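Two-arm table cell for plating sandwiches - budget sanity check
Forum: Small Kitchen Automation

mebrat_d
Wednesday I have to hand in a number for next year. Harkard wants us to buy a two-arm cell for the prep kitchen, doing cold sandwiches and sorting dishware. Their line is that the arms pay for themselves in 54 weeks. I don't believe it. We make 481 covers on a good day, and their figure assumes the thing never stops.

kumsa_fan
54 weeks on whose wage? Ask what they used for hourly labor. When Ilow quoted us, they'd left out grippers, wrist cameras and the table itself.

mebrat_d
Grippers and cameras are in, table is not. This is the kind of job they're quoting on: 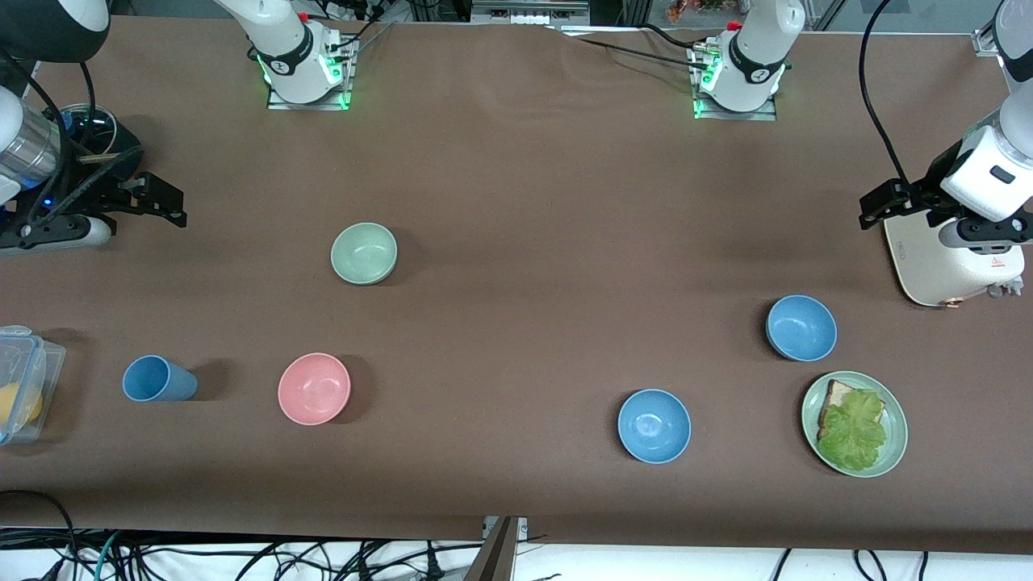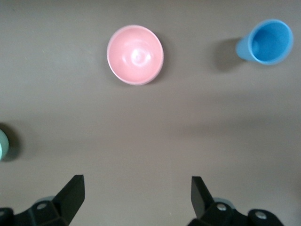
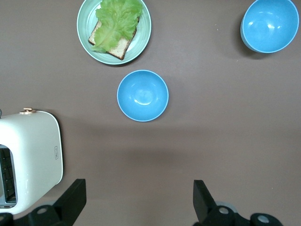

Bowls, a cup, bread and lettuce. My slowest new hire can manage that before the coffee is ready. So why am I looking at a service contract on top of the purchase price?

gasketguy
Because fingers wear out and cables get snagged. Budget two spare sets of fingers from day one. I'd also want to see it handle your own dishes, under your own lights. Glossy bowls are a pain for cameras.

etenesh.m
I'll disagree with the room a bit. We leased from Nalledia in June and the speed is poor, but it runs after closing when I can't get staff for any money. If you compare it to a person at noon it loses every time. Compare it to an empty shift.

mebrat_d
Fair, but we don't have a night shift to fill. And lettuce? You trust it with lettuce?

etenesh.m
No. We do dishes only. Lettuce was a disaster in the trial.

kumsa_fan
So half of what Harkard is selling him is a disaster. Good to know.

gasketguy
One trial with one vendor, come on. Get a paid demo written into the quote - 56 hours, your food, and you walk away if it misses the rate.

mebrat_d
They offered an afternoon. I'll ask for the 56 and put the purchase down as zero until they say yes.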